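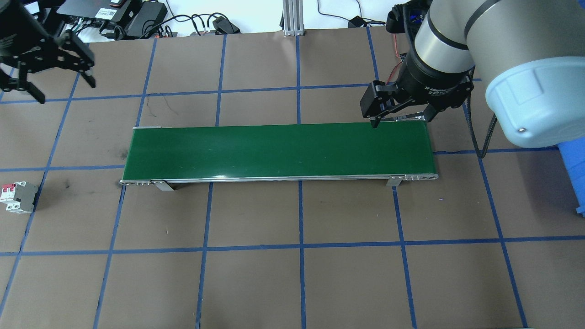

Grants > Reports > Jandmont Youth Football
Search reports Go

Progress report: Jandmont Youth Football, second period

1. Fixtures and attendance

The under-14 and under-16 squads completed 16 league fixtures between them in the period. One further match, the under-16 away game at Skonden, was postponed for a frozen pitch and will be replayed on a Saturday in March. Registered players stand at 95, against 52 at the time of the application. Growth is almost entirely in the under-14 group, and that squad now trains in two sections with a shared warm-up.

Attendance at training is recorded by the coaches on paper and entered weekly. The register for the under-16s has a gap of two sessions after the sheets were mislaid. Those sessions are left out of the averages.

2. Coaching

Aldana Zapata took over defensive coaching for both age groups at the start of the period. Sessions now open with short passing under pressure and finish with a small-sided game. The under-16s conceded fewer goals from set pieces than in the first period, although the opposition was weaker in three of the matches and no firm conclusion is drawn.

Two assistant coaches have passed the first aid course. A third place was booked and not taken up; the fee has been carried over to the next intake.

3. Pitch and equipment

The lower pitch at Ingate was closed for nine days in total – drainage at the north goalmouth remains poor. Training moved to the Baxter school hall on those evenings. Hall hire came to 3,193 for the period, which is above budget. We ask to move the unspent travel allowance to this line.

Portable goals were delivered with one net short. The supplier has agreed to send the missing net without charge.

4. Next period

– Replay the Skonden fixture
– Obtain a second quote for the goalmouth drainage
– Fill the vacant goalkeeping coach post (advertised twice, one applicant)
– Submit final accounts with receipts for hall hire

Contact the grants desk | Copyright Jandmont Youth Football | Back to top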